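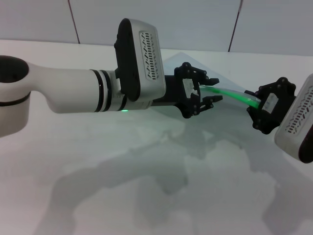 Figure 3. Arm and parallel gripper at the tabletop.

3.2 Staging of the theatre works

The redevelopment at Skotmont was delivered while the existing operating suite remained open. Two theatres were closed at a time, and lists were moved to the day procedure unit on the ground floor. Zamani and Shokri have described a similar arrangement at a smaller regional hospital, although in that case elective surgery stopped altogether during the final fit-out.

Floor area in the recovery unit rose from 500 to 900 square metres. Most of the gain came from taking over the former records store and the corridor behind it. The corridor had been the main route for linen and meals, and its loss was raised by ward staff in the first round of interviews. A replacement route through the east lift lobby opened in July, before the recovery beds were moved.

Nurse unit managers were asked to log any list that started late and to give a cause. Causes were coded by Mansour and checked by Shahbazi, with disagreements settled by discussion. Noise and vibration accounted for few of the entries. Patient transfer was entered far more often – in particular, the wait for an orderly when the nearer lift was out of service. The log did not separate planned lift closures from faults, and we return to this in Section 5.

The builder, Vahidi, worked under a permit system in which noisy work needed 90 minutes' notice to the theatre coordinator. Coordinators said the notice period was workable on ordinary days but too short when an emergency case was already under way. Two of them kept their own list of rooms that could not be disturbed, and this was later added to the permit form.

Costs for temporary partitions and air handling were recorded separately from the main contract. Nouri has argued that these items are often folded into preliminaries and lost to later analysis – we found the same in the early claims, which had to be split by hand before they could be compared.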